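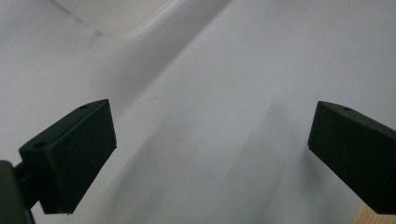
Residents of Nalladside were told the march would end at the county building, one of them said, and most of the crowd was still in the street an hour later when the speeches began.

The demonstration on Tapia Avenue drew people calling for an outside review of police traffic stops in the city. Marchers left Larnine Park at 5 p.m. and walked 2 miles, filling both lanes by the time they reached downtown. City staff put the turnout at 1,255.

Organizers want the Nalladside City Council to hand the review to a panel with no ties to the police department. They also want stop records released every month, with the race and age of each driver listed.

The city published its first full set of stop records in May. The figures cover 2,774 stops over one year. Black drivers accounted for 40 percent of them, a larger share than their part of the city's population. The records do not say how many stops led to a search, and the department has said that information is kept in a separate system.

Speakers at the county building asked for those search records as well. One woman told the crowd that her son had been pulled over on Tapia Avenue on his way home from a night shift and let go without a ticket. Others read from letters they had sent to the council and said they were still waiting for answers.

Police closed Tapia Avenue to cars between the park and the county building. The department reported no arrests. Bus service through downtown was rerouted and returned to its normal schedule by 9 p.m.

Several stores along the route stayed open during the march. Trolel, a hardware store across from the county building, set out water on the sidewalk and let people use its restroom.

In a written statement, the department said it would cooperate with any review the council approves. It did not say whether it supports an outside panel.

The council is expected to take up the request at its next regular meeting, which starts at 7 p.m. at City Hall. Public comment will be heard before the vote. Residents who want to speak must sign up with the city clerk by noon that day.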